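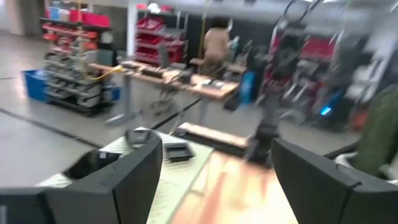

The shared workshop at the Bailly building, with a cutting mat and tray on the near table and the long workbench behind.

1. The Sestach Center for Making and Repair is publishing its revised guidance on the care of shared worktables. The guidance applies to all members, staff and visiting groups, and takes effect on 16 November 2018. The main points follow in this thread.

2. The Bailly workshop opened to members in March with a plain arrangement: wooden-topped tables, a long bench in the middle of the room, and clear floor between them. The arrangement has served well. The revised guidance keeps it and sets out how each surface is to be left at the end of a session.

3. Cutting mats. All knife work is to be done on a mat. The pale green mats with the printed grid belong to the tables and stay on them. They should lie flat at all times. Please do not roll them, stand them on edge or lean them against a radiator. A mat that has curled is to be handed in at the desk.

4. The grid on a mat is a convenience for rough layout. Members who need an accurate measurement should use a steel rule, which can be signed out at the desk along with a square and a marking knife.

5. Glue, paint and hot tools are not permitted on the mats. Scrap board is available for this purpose on the lower shelf by the entrance. If adhesive does reach a mat, let it set and inform a member of staff. Scraping has ruined more mats than the glue itself.

6. Trays. Small black trays with raised edges are provided for screws, blades, pins and other loose parts. One tray per person is the rule during busy periods. Trays are to be emptied before they are returned. Used blades go into the metal blade box and never into general waste.

7. Boards. Lengths of wood in use may be kept on the table while work is in progress. Before leaving, members are asked to write their name and membership number on the underside in pencil and place the board in the project rack. Unmarked boards are treated as offcuts after 2 weeks.

8. Clamps. A clamp left standing on a table is easily knocked over, and the tabletops carry the dents to prove it. Clamps not holding work should be closed up and returned to the rail. Place a scrap of wood under each jaw when clamping directly to a tabletop.

9. Several members have asked about the finish on the tables. They are oiled – not varnished – and marks can usually be sanded out. The Center oils the tops twice a year. Members should not apply their own products, including furniture polish.

10. The long bench. This surface is shared by everyone in the room and cannot be reserved. Small devices and equipment may be set out on it for the length of a session. Items remaining at closing time are moved to the lost property cupboard, where they are held until claimed or until the end of the following month.

11. Cables. Brightly colored extension cables are preferred, as they are easier to see. A cable may run down from a bench to the floor at one end, provided it does not cross a walkway. Where no other route is possible, ask at the desk for a cable cover.

12. Floor tape. The dark tape on the gray floor marks a lane, and the lane is to be kept clear. Bags, stools, coats and stock should not be placed on or over the line, even for a few minutes. Members bringing in long material are asked to walk it through the lane with a second person.

13. Cleaning. Brush down the table first, then the floor. Dry brushes only on the wooden tops – wet cloths raise the grain. A cloth barely dampened with water may be used on the mats, followed by a dry one.

14. Replacement costs. The Center spent 2000 dollars on worktable supplies in the past year, of which 1000 dollars went to cutting mats alone. Members will not be charged for ordinary wear. We ask in return that damage be reported on the day it occurs.

15. This guidance was prepared by Lucienne Delaunay, Head of Workshops, following a written consultation to which 84 members responded. The most frequent request was for more trays, and an additional order has been placed.

16. Printed copies are available at the Bailly desk. Groups with a standing booking will receive theirs by mail. Questions about the guidance may be sent as a reply to this thread or left in writing at the desk, marked for the attention of the Workshops Office.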